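How to sow wildflower seed in winter using lidded containers

Many native perennials won't come up unless the seed has been through a spell of cold and damp. You can do this in the fridge, but it is easier to leave the job to the weather. At the Vurthorpe allotments we have used this method for the pollinator strip for several years, and most of the plants along the south path were raised this way.

You will need clear or cloudy plastic containers with lids, peat-free compost, seed, a skewer or drill, and labels. Four-pint milk bottles are fine. So are salad boxes, as long as they hold a decent depth of compost.

Getting ready

Wash the containers in hot soapy water and let them drain. I do all of this in the kitchen the evening before, so that only the filling is left for the morning.
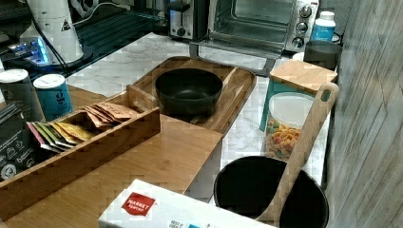

Kitchen worktop, with the toaster oven at the back.

Make drainage holes in the base of each container and a few more in the lid. The ones in the lid let rain in and stale air out. If you are using milk bottles, take the caps off for good and cut round the middle, leaving a hinge below the handle.

Tip the compost into a bucket and add water until a squeezed handful holds together without dripping. Dry compost is hard to wet once it is in the container. Fill to a depth of 6 cm and firm it lightly with the back of your hand.

Sowing

Scatter fine seed such as marjoram or foxglove on the surface and press it in. Don't cover it. Larger seed, such as knapweed and field scabious, wants a thin layer of compost over the top. Sow more thinly than you think you need to. Crowded seedlings are a nuisance to separate and the weaker ones tend to rot.

Write the label in pencil and push it down inside the container. Pen fades by spring, including most of the pens sold as permanent. Maya Akl, who keeps the seed list for the strip, also scratches a number on the base of each box, and the list has now reached 1046. You won't need anything so thorough at home, but do keep a note of what you sowed and where the seed came from.

Close the lids and tape the cut bottles shut.
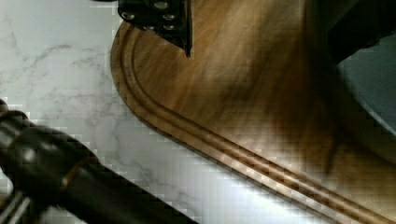
Vurthorpe, January

Put the containers outside where rain and snow can reach them but the wind can't tip them over. A north or east wall is best. A sunny spot will warm them too early and the seedlings may be caught by a late frost. Ours stand on slabs behind the Nseir shed, with bricks along the front row.

After that there is little to do. Lift one now and then, and if it feels light, stand it in a tray of water for an hour. Frozen compost does no harm.

When seedlings appear

Expect the first green in March, though cowslips can be slower and yellow rattle should be sown straight into the ground in autumn instead. On mild days prop the lids open and shut them again at dusk. Once nights are reliably above freezing, take the lids off altogether and check for slugs.

Prick out when each seedling has 2 true leaves. Hold it by a leaf, never the stem, and ease it out with a pencil or an old fork.

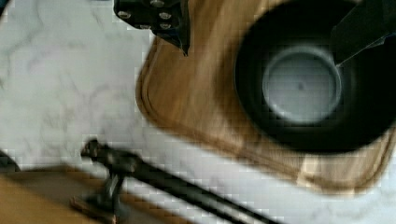 Wooden board on the marble worktop.

Pot on into small pots or modules and keep them in light shade for a week. They can go into the ground from late May, watered well on the day and again during any dry spell up to July.

If nothing comes up

Don't empty the container. Some species need two winters. Rami Chidiac left a box of sweet cicely by his back door and had a full crop in the second spring. Keep it damp through the summer, in shade, and look again next year.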